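Kitchen Tips for Recording Robot Demos (from my kitchen to yours)

I've been recording kitchen demos for our two-arm setup at Ondholm since May, mostly putting things into a fridge and taking them back out, and people keep writing to ask how I get through so many in a sitting. So I'm finally typing up my tips. They're pretty homely ones!

Get the fridge up off the floor. Arms on a low mount hate reaching down, and so will your back when you're resetting the same bottle for the ninetieth time. Bricks are cheap and don't slide much. Check it with a level, open the door all the way and give the cabinet a good nudge before you let an arm anywhere near it.

Unplug it if the task doesn't need cold. I ran ours cold for the first batch (I wanted it realistic) and spent half my time wiping fog off plastic. Now it's a room-temperature fridge and my resets are twice as fast.

Start with very little in it. Two items in the door is plenty for the first 900 episodes or so. I know it's tempting to load it up like a real family fridge, but then you knock over the mustard and the whole take is junk. Add clutter later, one thing at a time, and write down the episode where you added it.

Use containers you can drop. Plastic bottles with a cap on, plastic tubs with lids. Fill them with a little water if they tip too easily, and tighten the cap yourself every single time, even if you're sure.

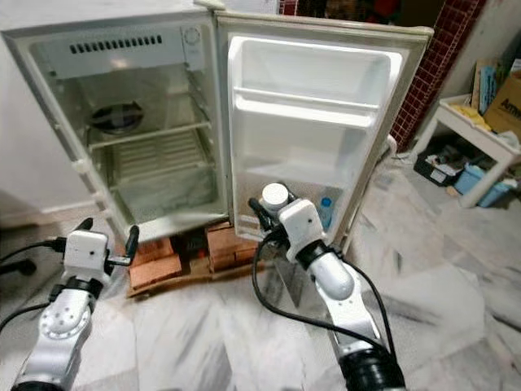
Door open all the way, bottle and white container on the bottom shelf.

Move things a bit between takes! My first 2,000 episodes had the bottle in nearly the same spot, and the policy we trained on them was hopeless as soon as I slid it over three inches. These days I shift something before every take: the bottle, the shelf it's on, how far the door is open.

Keep your failures, but label them. We use Wisard for the tagging and I just mark good, bad or rescued (a slip that I fixed in the same take). Out of 3,841 episodes I kept 2,291 as good, and the rescued ones have been surprisingly useful too.

Watch your cables. Before each session I swing both arms through the whole reach, slowly, and look for anything that pulls or snags on a shelf.

Last one, take breaks. My demos get jerky after forty minutes and you can see it plain as day on playback. I go make a sandwich, from the other fridge.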